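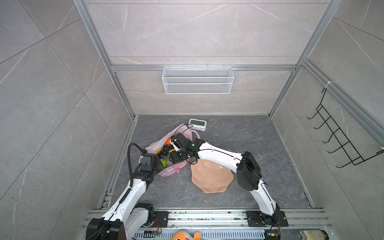
Two-arm cell at home: right arm stops short over soft items

Posted by Wing-sze Tseng

Both arms are bolted to one aluminum rail along the front edge, inside an extrusion enclosure with marble-look panels. Task is picking fruit off a plastic bag. The left arm repeats well. The right one, reaching in low with the forearm almost flat, stops 24 mm short of target over the grapes. No error is logged. Controller is an Irnolov board, loop at 640 Hz. Is this calibration or sag?

Ho-yin Hsu

Probably sag. Command the same point with the elbow high, then low, and compare. If the error changes with pose, it isn't a zero offset. Check the base plate screws first, then add gravity compensation for the elbow joint. Also look at the thin wires along the links. Mine pulled at full reach until I left more slack at the elbow. The left arm has its conduit in a tall loop, so it has slack to spare.

Shek774

same thing on my Hesell, raised the gain and it went away. buzzes a bit now

Ardale_31

Don't raise the gain before you check the screws. Measure the rail for twist too, with both arms extended.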